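Teleoperation and Data Collection > Bimanual setups
Thread: Bowl sorting, when to reset and what to do with half-successful episodes

hpanasiuk
Posted 2/27/26

We are collecting demonstrations for a two-arm sorting policy at the Altodcombe lab. Task: plastic bowls in red, blue and orange start on the tabletop, and each one goes to the stack position for its color on a raised white shelf at the back. Either arm may pick. The instruction string is fixed for the whole session, so language is not a variable yet.

The dataset stands at 1,829 episodes from five operators. Logging is through Prillo, joint positions and gripper state plus all camera streams. Policy is a chunked action transformer, nothing unusual in the training config.

The problem is the far row. The policy picks well from the open tabletop and then hesitates over the shelf. In rollouts it hovers, drifts toward the neighboring color, and sometimes releases on the rim between two bowls. I looked through the demonstrations and the operators do the same thing in a milder form. They slow down at the shelf and correct laterally before they let go.

Questions:

1. Do you keep episodes with a visible lateral correction before release, or cut them?
2. Do you randomize which color sits in which shelf position between episodes, or between sessions?
3. Has anyone had good results recording each pick and place as its own episode, as opposed to clearing the whole table in one take?

Hanna Panasiuk

gripforce_nil
Keep the corrections. If you cut them the policy never sees the state it ends up in when it is a little off, and then you get exactly the drift you describe, only worse.

On 2: between sessions at minimum. If red was on the left in all of your data, the model has no need to look at color on the shelf at all. It can memorize a position.

tkachuk_s
I disagree on the corrections. There are two kinds and they should be labeled separately. One is a recovery: the bowl has slipped in the fingers or the approach was off, and the operator fixes it. Keep those. The other is dithering, where the operator can't judge depth from the view they have and moves sideways until it looks right. There is no information in that motion that the policy can use, as the thing that triggered it is in the operator's head and is absent from the observations.

We had this on the Symonenko project with cups. We tagged the dithering segments by end effector speed under a threshold with the gripper closed, then trimmed them. Placement got better. I won't claim it transfers to bowls.

Svyatoslav Tkachuk

gripforce_nil
Trimming the middle out of a trajectory leaves a jump in the joint positions. With chunked actions you are teaching it the jump.

tkachuk_s
You resample across the cut and drop any chunk that spans it. It costs some data. It does not teach the jump.

mlowery_bench
What does the operator look at while driving? Direct line of sight, or a screen? And which streams go to the policy? I would answer differently depending on that. If the operator sees more than the policy does, you have a partial observability problem and no amount of trimming helps.

hpanasiuk
Operators drive from the screen. The policy gets the head view and one fixed view. One frame from each, same session:

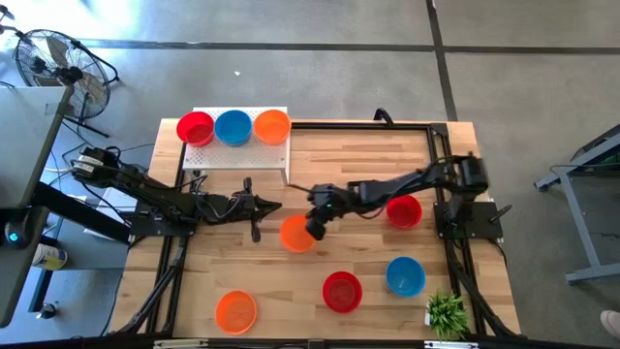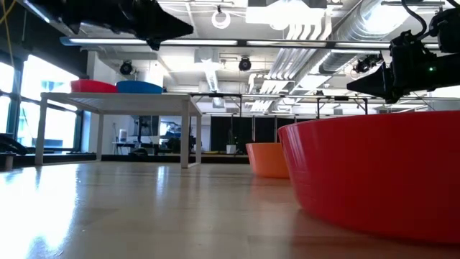
Bowl sorting cell, two views. First: head camera, right arm holding an orange bowl. Second: fixed camera, red bowl nearest.

Shelf order in the first one is red, blue, orange from left to right. I checked the session log after gripforce_nil's post and the order changed only 4 times over the whole collection. So that criticism stands.

mlowery_bench
Thanks, that helps. A few things.

The head view has everything needed to choose a color and a target. What it doesn't give you is height. Looking down at a tilted bowl over a table, the policy has to infer how far it is above the surface from apparent size, and you have bowls that overlap in the projection as soon as one is held over another. At the shelf it is worse, as the target surface is raised and already has a bowl on it.

The fixed view should be the one that resolves height. In the frame you posted, the nearest red bowl fills much of the right side and hides part of the orange one behind it. Any bowl left in that spot costs you a large part of the second view. I would check whether the hesitation correlates with a bowl being there.

You could test that without collecting anything new. Split the existing episodes by whether a bowl is in that region at the time of release, and compare the time from arrival at the shelf to gripper opening.

gripforce_nil
Also the glare. There is a strong white patch at left in the second image from the windows. It will move during the day. If your sessions cluster in the morning, you have a hidden variable that tracks with operator and with shelf order.

hpanasiuk
Sessions run morning and afternoon, but operators are not balanced across them. I can pull that from the logs.

ossifrage
Contrary opinion: leave the lighting alone. If the policy is going to be deployed in that room, you want the sun in the data. Blinds give you a clean dataset and a policy that fails the first time someone opens them. Balance the operators across times of day and move on.

gripforce_nil
I didn't say close the blinds. I said it's confounded.

ossifrage
Fine. Then we agree.

On question 3, nobody has picked it up yet. I would record single pick and place episodes, but start each from the state the previous one left behind, and don't reset the table in between. You get the full range of table states from cluttered to nearly clear, and a bad release spoils one short episode and leaves the rest of the take usable. Write the take ID into the metadata so the long sequence can be reassembled later.

tkachuk_s
I would be careful there. If every episode ends at release, the policy gets very few examples of retracting from the shelf and choosing the next bowl. We had a policy that placed the cup properly and then stood there. Let each episode run until the arm is back over the open table.

ossifrage
Good point. Overlap the segments, then. End of one and start of the next share the retract.

mlowery_bench
One more on arm choice. With either arm allowed to pick, two operators will solve the same layout with different arms, and for a bowl near the middle the action distribution is bimodal. Averaging between "left arm goes" and "right arm goes" looks a lot like hovering. Do you have a rule?

hpanasiuk
No rule. Operators use whichever arm is closer by eye. In the middle it is personal preference, and I can tell two of them apart from the arm traces alone.

mlowery_bench
Then I would fix that before touching anything else. Draw a center line, left of it goes to the left arm, right of it to the right arm, on the line goes to the right. Put it in the operator sheet.

gripforce_nil
A transformer with a latent handles bimodal actions fine. That's what the latent is for. A hard rule throws away diversity you paid for.

mlowery_bench
It handles it when the style is consistent inside an episode. If the same operator switches preference halfway through, the latent has nothing stable to encode. I've seen it go both ways, so test it.

hpanasiuk
Results from the log split, for anyone following.

Time from arrival at the shelf to gripper opening is longer when a bowl is in the near region of the fixed view. The gap is clear for every operator, including the fastest. So the operators are using that view for height, and they lose it when the near bowl blocks it.

The time of day split is inconclusive. Not enough afternoon episodes on two of the shelf orders.

Plan:

Shelf order is drawn at random before every take, and Prillo will refuse to start recording until the order field is filled in.
Start positions exclude the near region for half of the new takes, so that we can train with and without it.
Center line rule for arm choice, new data only. Old data is kept and tagged.
Episodes end with the arm back over the table, overlapping with the next, 16 frames shared.
Corrections stay in for now. I'll run Svyatoslav's trim as a separate branch on the existing set.

tkachuk_s
Make the speed threshold relative to each operator's median. An absolute one will trim your slow operator to nothing.

quietbus
Reading along with the same problem. Our arms are from Ganel and the gripper state lags the command by enough to matter. Is your release timestamp from the command or from the encoder? If it's the command, your shelf dwell numbers may be short.

hpanasiuk
Encoder. The command is logged as well, under a separate key. I train on the command and measure with the encoder.

quietbus
OK, then ignore me. Please post the rollout numbers when you have them.

hpanasiuk
Will do. The retrain on the new takes is scheduled for July, the trim branch will be earlier.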